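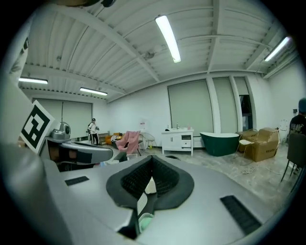
Dark mesh fabric insert in a black padded cradle.

Kernasine Lining Mesh
Item 877 - Sold by the roll or by the yard

Kernasine is a knitted polyester mesh supplied by Welta for the lining of bags, seat pads, instrument cases and protective clothing. It is intended for workshops and schools that sew in small quantities and require the same fabric from one order to the next.

The mesh may be sewn on a standard domestic or industrial machine. A ballpoint needle is recommended. Cut edges do not fray, although a bound or folded edge is advised wherever the lining will be handled daily.

Specifications
Weight: 218 grams per square meter
Colors: black, charcoal, navy
Roll length: 9 yards
Care: machine wash cold, line dry, do not iron

Black and charcoal are held in stock at the Leblanc warehouse. Navy is dyed to order, and customers who need an exact match across several rolls should request them in a single order - dye lots are not reserved.

Samples
A sample card with all three colors is sent free of charge to registered trade accounts. Schools may request up to nine cards per year.

Related items
Funulard binding tape, item 287
Kernasine Light, for garment pockets

Orders and inquiries
Trade orders are handled by Souad Abdel Hamid. Questions about cutting, seams and washing should be addressed to Azlan Tjoa in the technical office. Unused full rolls may be returned in their original wrapping. Cut lengths are not accepted for return.

Prices valid from Sep 27, 2025.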